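From: Benedicta Ametepe
To: Manham Home and Housekeeping list
Date: 6 Nov 2022
Subject: Re: pale floors, am I going to regret this?

Thắng Đào wrote:
> We're down to two choices for the back room, a light gray-beige or
> the darker brown the kids like. Everyone says pale shows every
> crumb. Does anybody here live with one? And what do you clean it with?

Dear Thắng,

Oh, I do feel for you, I went back and forth over this for most of a winter and drove my poor sister half mad with samples. We ended up with the pale one, and I would choose it again tomorrow. Yes, you see the crumbs – but you see them in time to sweep them up, and I've come to like that. Our old dark floor in the Todberg apartment showed every bit of dust the minute the sun came in, and I was forever chasing it.

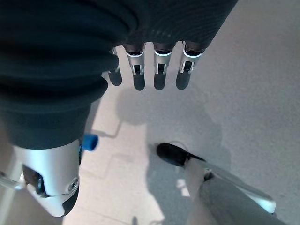
As for cleaning, I keep it very simple. I sweep in the evening with a soft broom, then once a week I go over it with a well wrung-out mop and plain warm water with a small squirt of dish soap. It takes me 20 minutes, or 13 if I skip the corners (please don't tell Giang). Scuffs from shoes usually come off with a damp cloth and a little patience. Do test any cleaner on a leftover piece first, and put felt pads under the chairs before you move them back in! I left it too late with ours and there are three little scratches by the window that I still look at every morning.

If you'd like to borrow my broom to try it out, just say so. I'm home most afternoons in November, and there is usually cake.

Warmly,
Benedicta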